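Ticket n° 583 – Vanivley, site Nomwood
Objet : saisie main droite + planning des étages
Statut : en cours
Priorité : haute
Ouvert le 3 décembre 2022

Problème : décrochages du suivi côté droit, on perd la pose de la pince quelques secondes et la prise part à la poubelle. Côté gauche RAS. 200 prises rejetées depuis novembre sur 1 127.

Déjà essayé :
- redémarrage du module Oral, pas d'effet
- recalibrage des deux pinces, mieux le matin, retombe ensuite
- changement de cable, idem

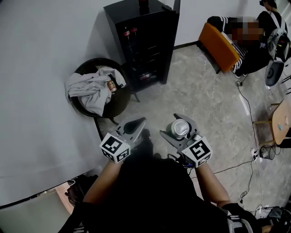 Chambre témoin, deux pinces en main, gobelet métallique dans la droite.

Piste Fultau : cube de marqueurs droit masqué quand le poignet tourne. Demandent de garder les faces vers le haut. Facile à dire, les filles des étages ne tiennent pas un gobelet comme ça, et au bout de 3 chambres ça tire dans l'avant-bras.

Autre point, remonté par l'équipe : le temps de saisie n'est pas décompté du quota de chambres. Donc on finit plus tard, ou on bacle. A voir avec la direction, pas avec Fultau. Et la question revient tout le temps : qui fera quoi quand le robot prendra les plateaux ? Pas de réponse écrite à ce jour.

MAJ : essai pince droite tenue plus bas, coude au corps. Moins de décrochages, pas zéro. Attente d'un cube incliné, délai non comuniqué.
On laisse ouvert.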